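ok so thread time, because a few of you asked what I've been up to since June and the answer is: arguing with a cloth

we have this folding policy at work. pick up the cloth, find the hem, fold it over, done. the arm part is fine! the part that keeps biting us is the tiny bit of software that decides "yep, I'm holding it now"

the old version was embarrassingly simple. if the fingers stop closing before the fully closed position, you've got something. works great on a sponge. knit fabric squashes down to almost nothing, so the jaw width for "holding cloth" and the jaw width for "holding air" are practically the same number

Delyth Gittins had been saying this for ages and I kept telling her it was a calibration problem. it was not a calibration problem. sorry Delyth

so we went back through the hand-held demos and I labeled 500 grasps by eye. cloth in, cloth out, not sure. I did it over two evenings with a podcast on and I do not recommend it (the "not sure" pile was way bigger than I wanted)

what we do now: a small classifier looks at the wrist camera crop right around the fingertips, plus the last 10 width readings, and gives a score. if the score stays above threshold for 5 ticks in a row, the planner is allowed to move on to the lift. otherwise open up, back off, try again

the 5 ticks thing is Bence's. I had it at one, and the planner was flipping between "lift" and "regrasp" so fast the log looked like a barcode

gray on black is the mean case btw. dark fingers, dark gaps between them, heathered fabric, and the only thing the crop really has to go on is a little bit of fold sticking out beside the finger. like so:
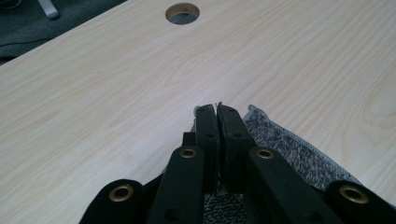 Hullosia, 1 Sep 2023

see the tip of fabric just left of the left finger? that's the pixels I care about. the first crop I wrote was centered too far right and chopped it off, so the model was basically guessing from the big flat part lying on the desk, and that part looks the same whether you're gripping it or not. moved the crop over, retrained, and the false "not holding" calls dropped a ton!

still open: timestamps. the width readings and the camera frames come in on different clocks and I'm lining them up with nearest neighbor, which Levente says is a crime. he's writing a proper sync node and I'm staying out of his way

also if anyone has a labeling tool that lets you scrub two streams side by side without crashing every 9 clips, please send it my way. I will try anything at this point

next up is towels. wish me luck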